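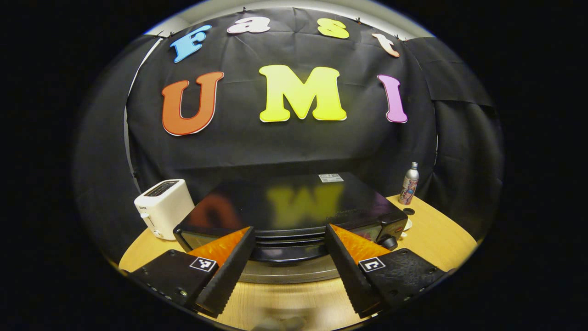

Our organist retired in October and we have been singing to a phone ever since, one reader wrote, and is the Gokorden any better than that? It is better than a phone. How much better depends on how your congregation sings and who will be running it.

6/15/23 | By the Pleltham Church Resources desk
5 min read

The Gokorden is a hymn player made by Bramum. It is a flat gray box the size of a hardback hymnal, with a small screen, a number pad and a remote. You type in a hymn, choose how many verses, and press play. It costs $400 without a speaker. We bought ours at full price and used it at two churches, ours in Pleltham, which has a decent sound system, and the chapel at Dunmore, which has a single powered speaker on a stand.

What's on it

Bramum lists 3062 tunes. That figure includes alternate harmonizations and the same tune in more than one key, so the number of different hymns is lower. Even so, we had little trouble finding what we needed. The standard Advent, Christmas, Lent and Easter hymns are all there, along with a good spread of gospel songs and a shorter list of service music. There is a thin selection of anything written in the last twenty years. If your worship leans toward newer songs, this is the wrong box.

You can search by tune name, first line or meter. The meter search is handy if you have a text nobody knows and want to put it to a tune they do. You can also load the numbering from your own hymnal, but you have to enter it one hymn at a time. We did the ones we sing most and left the rest. It was a long evening's work and the number pad is stiff.

Sound

Most tunes come in pipe organ and piano. A smaller group has a third setting Bramum calls "chapel," a quieter organ with fewer stops. The organ sound is good. Through the system at Pleltham it filled the room without getting muddy, and the pedal notes were clear. Through the one speaker at Dunmore it was a bit boxy, and we ended up using piano there nearly every time.

The piano is less convincing on slow hymns, where the notes die away sooner than they should. On anything with some movement it is fine.

There is a choice of introductions: full verse, last line, or a single chord. Last line is the one to use. The full verse introduction has a way of bringing people in early, since it sounds exactly like verse one.

Playing along with people

This is where any machine has trouble. A person at the keyboard listens and waits. The Gokorden does not wait. It leaves a gap between verses, and you can set that gap anywhere from one beat to five, which helps a good deal. We found three beats right for most hymns at Pleltham. Dunmore has older singers and more echo, and there we used the full five on long verses.

Tempo can be changed in small steps before you start or while it is playing. Changing it during a verse works, but people notice. It is better to run the hymn once beforehand and save the tempo you like. The box remembers it.

The factory tempos are on the quick side. We slowed down nearly everything.

You can also change key, up or down, without the sound suffering much. Dropping a tune a whole step made a real difference to how many people tried the high notes.

Setting up a service

You build a list ahead of time and save it under a name. The box holds 15 lists, and after that you have to delete one to add another. For a church with one service a week this is plenty. A church that wants to keep funerals and weddings ready to go will run out, and I can't see why the limit is so low on a machine that stores this much music.

The remote has a button for "next" and one for "stop after this verse." The second is the best thing on it. If the offering is finished early, or the line for communion is shorter than expected, one press brings the hymn to a proper ending. The remote worked from the back pew at Pleltham. It does need a clear view of the box, and a tall flower arrangement was enough to block it once.

The screen is hard to read in bright light. At Dunmore the morning sun comes straight onto the table where the box sits, and we had to turn it sideways.

Complaints

The power cord is short and the plug pulls out easily. Tape it down. The printed guide covers the basics and stops there; the longer one is a download. New tunes come as paid packs, and there is no way to buy a single hymn. And there is a click through the speakers when the box is switched on, so turn it on before people arrive — or keep the volume down until it has started.

We had one freeze, in the middle of a rehearsal. Unplugging it and plugging it back in fixed it and the saved lists were still there. It has not happened again, but I keep a hymnal open and am ready to start the verse myself.

Who it suits

A small church that sings mainly from a traditional hymnal and has no regular player will get good use out of it. Someone should spend a few hours with it first, setting tempos and gaps. Used straight out of the box it will race the congregation and they will blame the machine.

If you have a pianist two weeks out of four, it is harder to justify the price for the other two. Try singing one of those Sundays unaccompanied before you order. Dunmore did, and they have kept one hymn a week that way even with the Gokorden sitting there.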